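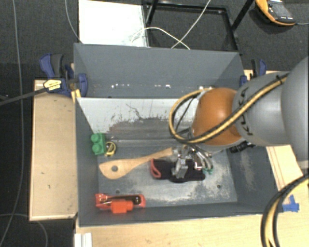 Ainhoa Tejada
December 27, 2018

OK, the "one bin" thing. It's been in my feed all week, everybody is clearing out the house after the holidays, and I have doubts. Long thread, mute me if you love your bin.

If you missed it: the Pusden method says you take one big bin, go through the house, and drop in everything that's out of place. Kitchen stuff, toys, tools, whatever. Then you sort it "later."

The word "later" is doing a whole lot of work in that sentence.

The guide costs $75. I read it. A friend had already paid, and she let me borrow her login on the condition that I'd be mean about it in public. So.

Let me start with what a mixed bin looks like in practice. A green toy block. A wooden spatula. Something small in yellow and black. A black thing with a pinkish-red loop on one end. A red-orange plastic tool.

Tell me the category. I'll wait.

The guide's answer is that they share a category, and the category is "homeless items." Page one. I laughed out loud on the bus.

A spatula isn't homeless. It goes in the jar by the stove or the drawer under it. You know this. I know this. The walk from the couch to the stove is shorter than the walk from the couch to the bin.

I'll be fair about one thing. If you have people coming over in ten minutes, a bin is great. Throw it all in, shove it in the bedroom, open the door, smile. My mother did this with a laundry basket and never charged anyone for it.

But that's hiding. I have nothing against hiding! I just don't think it should have chapters.

The part that really bugs me is the blocks. One block in a bin with kitchen tools means one block missing from the set. My kid will notice. My kid will notice at 6 in the morning.

Now repeat that for the puzzle with the missing corner, the marker cap, the one small sock. Each of those things had a place. The bin took them away from it.

Guide says kids "enjoy the discovery" of digging through the bin. I tried it for 23 days in March, back when a coworker was into an earlier version of this. What my kid enjoyed was turning the bin over.

Somebody will say I did it wrong. Probably! I'm open to that. But a method that only works if you sort every night is just sorting every night, with a bin.

And wood with metal, wood with hard plastic, all rubbing around loose. I like my wooden spoons. I don't want to pull one out with paint on it from who knows what.

Which brings me to the state of the bins. Have you looked inside one that's had real use? The ones in the guide are spotless. Real ones get scuffed to death. Long dark scratches up the wall, pale patches where the finish has been scraped, a floor that's gone whitish from things dragging across it.

That's normal wear, I'm not complaining about it. I'm saying put the $75 guide's photos next to it and one of the two has never met a toy.

Also check the bottom for holes. Two small ones is enough to lose a screw or a bead. I'd want to know about that before I started tossing in earrings, and the guide does tell you to toss in earrings. "Treasures too!" No thank you.

A lot of people recommended the Skerau bin because it has a divider. I looked it up. A bin with a divider is two bins. We are getting closer to drawers, folks. Keep going.

Somebody else sent me the Randus label kit. You label the bin "To Sort." I don't know what to tell you. The bin knows.

Then there's the argument that one bin is easier because you can see everything at a glance. True when there are a few things lying flat on the bottom. Right then it works fine, you can see each one and reach each one.

Give it a week. Now the block is under the hat, the hat is under the mail, and the spatula handle is sticking out the top and you're making eggs with a fork.

A method shouldn't be judged on day one. Everything works on day one. My gym membership worked on day one.

There's a claim in there that the system has been tested in 1,654 homes. Tested how? By whom? Is a home that quit counted as a home? It doesn't say. There's a star next to the number and no note at the bottom of the page to go with the star.

I wrote and asked. The reply thanked me for my curiosity and offered me a coupon for the next guide.

The next guide is called Urban and it's the same thing for small apartments. As far as I can tell from the sample pages, the bin is smaller.

What I do at home, for free, and I make no promises for your house:

Kitchen things get picked up first and go straight to the kitchen. One trip. They're the easiest because everyone in the house agrees where they live.

Blocks go in the block box. It's a shoe box. It has always been a shoe box. If a block shows up under the couch, it gets walked over to the shoe box by whoever found it, complaining allowed.

Tools go back to the hall closet. If it's plastic and I can't tell whether it's a real tool or a toy tool, I ask the kid. The kid always knows.

Mystery parts, the black rectangular kind with a loop on it that could belong to anything, get a bowl on top of the fridge. A bowl. Small on purpose. When it's full I deal with it, and it fills up pretty fast, so I have to.

OK yes, I can hear you. The bowl is a bin. Fine. It's a bin that holds six things and can't hide a spatula.

Does my house look like the guide? No. There's a sock on the lamp right now. But I know where the spatula is.

Adding this because the replies are getting heated: if the bin works for you, keep the bin. A couple of people said it helped them when they were too worn out to do anything else, and I believe them. Scooping beats not scooping.

My problem is with selling it as sorting. Moving things into a box makes the floor clear. The job is still sitting there in the box with the lid off.

Someone asked if I'd change my mind. Sure. Show me one mixed bin that's been running since March, with a kid in the house, and let me ask that family where the scissors are.

Woke up from a nap to 1,759 notifications, and a good share of them are pictures of your bins. I've looked at a lot of them. There is a spatula in so many of these. Why is it always the spatula?

Going to put dinner on. If the author of the guide is reading, I'd still like to know what the star was for.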